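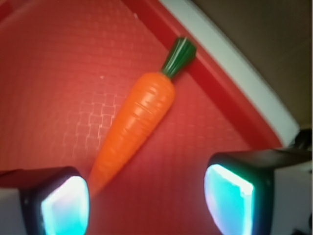
Martti Väisänen and Mi-kyung Byun

Chapter 12
Discharge Planning and the Long Walk Home

When the two of us started out on the wards at Brallholm, a discharge plan was a single sheet of paper with a bus timetable stapled to the back (Martti still has one in a drawer somewhere, and he brings it to the first seminar every September). The sheet had a line for the address, a line for the family doctor and a line marked "other," and you would be amazed at how much of a person's life had to be squeezed into "other"!

Planning for discharge has grown up a good deal, and so have the people who do it. A social worker on a medical floor today may talk with the pharmacist, the home care agency, the landlord and a worried daughter two time zones away, all before lunch, and then sit down with the patient and find out that what he really wants to know is who has been feeding the cat. We have a soft spot for that kind of question. It tells you what home means to the person in the bed, and a plan that leaves it out will often come apart in the first week.

In this chapter we follow one patient, whom we call Mr. Tkachenko, from his admission with a broken hip to his third month back in his upstairs apartment in Kurcombe. His file ran to 105 pages by the end, and we have kept only the parts that a new worker would need to read. You will meet his ward team, his sister, and a very patient housing officer, and you will see two meetings that went badly as well as one that went well.

Before you read on, take a few minutes to think back over Chapter 11, and especially the part on consent and shared records, as we lean on it heavily from the second section onward. Key terms are listed at the end of the chapter. If your class is using the Plumik workbook, the matching exercises begin on page 40.

12.1 When Does Planning Begin?

The short answer is on the day of admission, though many teams will tell you they start later than they would like.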